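You are at: Home » Opinion » Column: The stitch that didn't hold

Jan 28, 2023

I have spent a good part of my working life around machines that sew, first sails and then car seats, and now, in what my wife calls my retirement, practice wounds at the Perkberg training lab. So when people ask me whether I trust a robot with a needle, I tend to answer at length, and I beg your patience while I do it again.

Back in November one of our two arms began to let go of things. It was never dramatic. Dirceu Falcão would be pulling a knot down snug and the jaws would ease open by a hair, the thread would slip, and the log would say that all was well. We had 177 practice runs on file by then, and when he went back through them he found the same slip in 6, every one marked as a normal finish. The Redard software had been checking the motor and never the grip, so as far as it knew the thread was still there.

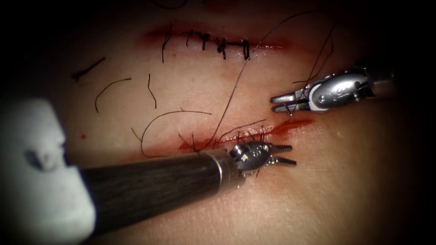 Two incisions on a practice pad, the upper one stitched and the lower one still being closed.

Now, a slipped thread on a synthetic pad hurts no one, and I heard that said quite a lot in the weeks that followed – kindly, by people with deadlines. I do understand them. But I remember a seat line at Drotgate where a tension sensor read fine for 3 days while the seams came out soft as butter, and we only caught it when a fellow leaned back at lunch. A machine that fails loudly is a nuisance you can plan for. I lose sleep over the polite ones.

Tarcísio Bragança, who runs our lab and is a more patient man than I am, stopped all runs for 4 weeks until the grip had its own sensor and its own alarm. Some thought that was far too long. I thought it was about the best money we ever spent, and I'd like to see every lab that teaches machines to sew skin made to report its quiet failures along with its good days. Ours are pinned up by the coffee pot, and you are welcome to come and read them.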